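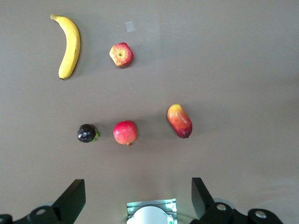
Clearing the Fruit: How a Mixed Handful of Produce Goes Into One Container

Project report, second-year Food and Home Studies, Vornell College
Loredana Sorrentino
Handed in 15 June 2021

1. Where the idea came from

My grandmother kept a bowl on her kitchen table that was never quite big enough, and every time the shopping came home there was a little performance in which everything came out of the bowl, was spread over the table, looked at, turned over, and put back in what she considered the proper order. I grew up thinking there was a rule to it. When we were asked in November to pick a small, ordinary household task and look at it properly, I thought of that bowl straight away, and I'm very glad I did, even though I had to explain to quite a few people that yes, I really was going to spend two terms on putting fruit away.

The question I settled on was a simple one. If you have a few pieces of produce of different shapes lying on a table, and one open container to put them in, what order do people choose, what do they say about their choice, and does the order make any difference to how the things end up lying?

2. What I used

I wanted shapes that would give people something to think about. A bag of apples would have been much cheaper, but apples all behave more or less like each other. The set I liked best was a banana, an apple, a mangosteen, a pomegranate and a mango. The banana is the awkward long one with the curve. The apple and the pomegranate are both round, but the pomegranate has that little crown at one end and will not sit on it happily. The mangosteen is small and dark and glossy, with its green leaves at the top, and I became fond of it. The mango is somewhere between everything else, longer than it is wide, and it goes from yellow-orange to a deep purplish red on the same skin, so that people often stopped to admire it before they put it anywhere.

For other rounds I brought vegetables in as well, partly so that the project wasn't only about fruit and partly because I could not always get a mangosteen. Bestus, the greengrocer near my bus stop, kept one back for me more than once, and I would like to thank them here.

The container was a plain black plastic bin, rectangular and open at the top. I had planned on a wicker basket, which would have looked nicer, but the weave caught on the mangosteen leaves when I tried it at home and I was worried about the skins. Smooth sides seemed kinder.

3. The table

Colour mattered more than I expected. On a plain, matte surface everything shows up beautifully, and you notice the soft shadows next to each piece, and the brown marks near the end of a banana that you would never look at in a bowl. My tutor, Dr Sabbagh, suggested early on that I should make a note of how the things were laid out before each round, and so I did, in a notebook with a small drawing every time. My drawings are not good, but they did teach me that I always put the banana on the left unless I stopped myself.
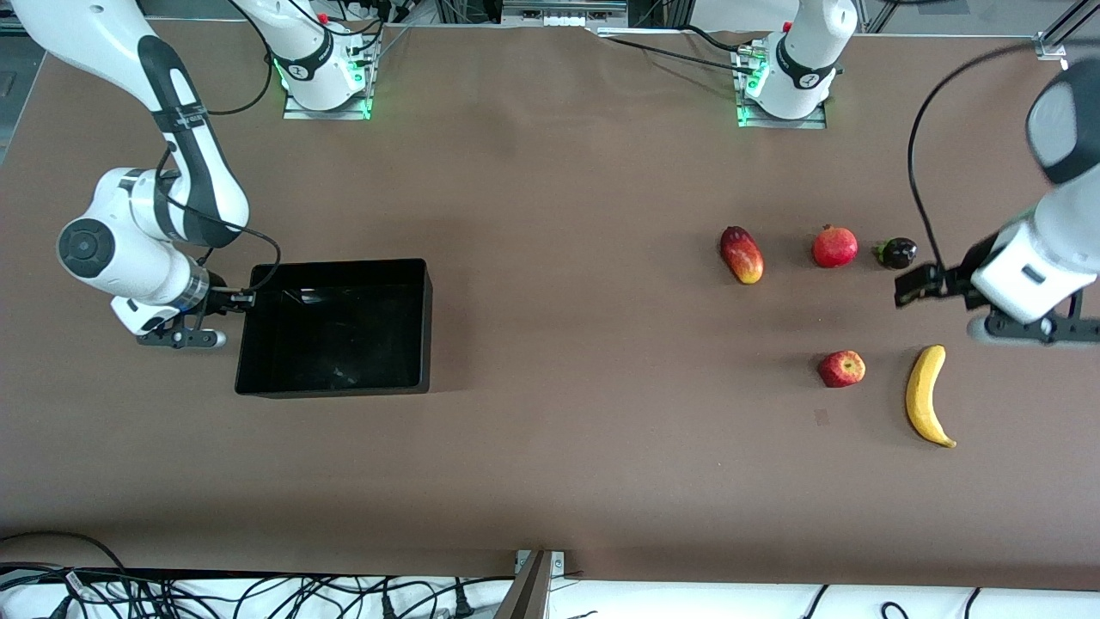
I tried laying things out in rows and also simply scattering them over one side of the table, with the bin on the other. Scattering gave the more natural result, I think, and it is closer to what happens when you tip out a shopping bag. Rows made people tidy. They would start at one end and work along, whatever the shapes were, and when I asked about it afterwards they were often a bit surprised at themselves.

4. What people told me

Before the table rounds I gave out a short questionnaire to 38 students and staff, and 34 came back, which I was told is very good and which I put down to having left a plate of biscuits beside the return box. I asked what they would put in first, what they would put in last, and whether anyone had ever taught them.

The commonest answer by a long way was "heavy things first". After that the answers went off in all directions. Some people would always leave the banana until the end and lay it over the top. One person wrote that bananas should not share with anything at all, and underlined it. A lovely answer from somebody in the Enetti building described packing a fruit box every week for a neighbour, with the mangoes always facing the same way "so they look like they are asleep". I have no way of testing that but I wanted it in the report.

When it came to the table, people did not always do what they had written. Several who believed firmly in heavy things first reached for whatever was nearest. I do this too – I tried to catch myself at it, and mostly failed.

5. How the order changed things

The banana made the biggest difference. If it went in early and lay flat along one side, the round pieces settled next to it and stayed put. If it went in last it generally ended up resting on two of the others, rocking a little, and any knock to the bin sent it sliding. The pomegranate was steadiest on its side. The mangosteen could go anywhere, but if it went in first it tended to vanish under everything else, being so dark inside a black bin, and on one occasion I packed up and very nearly took it home by mistake.

Dropping, as opposed to placing, was the thing I felt most strongly about by the end. Even from a small height a mango makes a sound you don't want to hear. I asked everybody to lower things in by hand until they touched the bottom, and once they had been asked they were very careful indeed, so I can't claim to have measured how gently people behave when left alone.

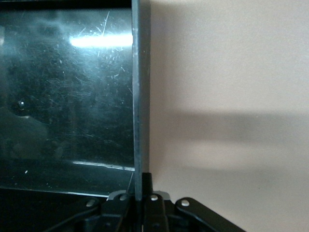 6. What I would do differently

I would write down the state of each skin before and after. I kept notes on bruises, but in a loose sort of way, and when I came to compare them I could not tell which marks had been there from the start. I looked so closely at the fruit that I hardly looked at anything else, and it was only near the end that I noticed how many fine scratches a clear panel can gather, and how they catch the light. I would like to look at containers in the same way, a new bin beside an old one, to see whether a worn surface holds a piece of fruit more steadily than a shiny one.

I would also include something soft, a ripe peach perhaps, and something really large. A small melon would have upset everybody's system, mine included.

7. A note on length and on thanks

The summary sheet that goes with this report is 788 words long, and I apologise for going over the limit. Dr Sabbagh read both drafts with great patience. The fruit was eaten afterwards, apart from one pomegranate, which is still on my windowsill.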